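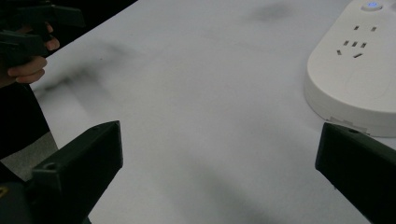 Salir del armario en un equipo amateur

lateral_zurdo
Juego en el Sastora, liga regional. Tengo 31 años y en el vestuario no lo sabe nadie salvo Ruan Mthembu, el portero. Estoy pensando en decirlo antes de que acabe la temporada, en junio. ¿Alguien ha pasado por esto?

Bianchini72
Yo lo conté en el Druvell hace 4 años. Lo dije el domingo después del partido, dos frases y a la ducha. Un compañero dejó de hablarme un mes. Los demás, igual que siempre.

merche_69
Pues yo no haría ningún anuncio. Los heteros no reúnen al equipo para contar con quién salen. Trae a tu novio a la cena y ya está.

lateral_zurdo
No tengo novio, así que lo de la cena no me sirve :)

Bianchini72
No estoy de acuerdo, merche. Si no lo dices tú, lo cuenta otro y a su manera. A mí me pasó en el equipo anterior.

flidby
Habla primero con el entrenador. En el mío se cortaron los chistes en cuanto él dijo algo - antes no había forma.

merche_69
Depende del entrenador. El que tuve yo era el que hacía los chistes.

lateral_zurdo
El nuestro es serio, no creo que dé problemas. Se lo comento a Ruan y hablo con el míster esta semana. Gracias a todos.

Bianchini72
Suerte. Escribe por aquí cuando lo hayas hecho.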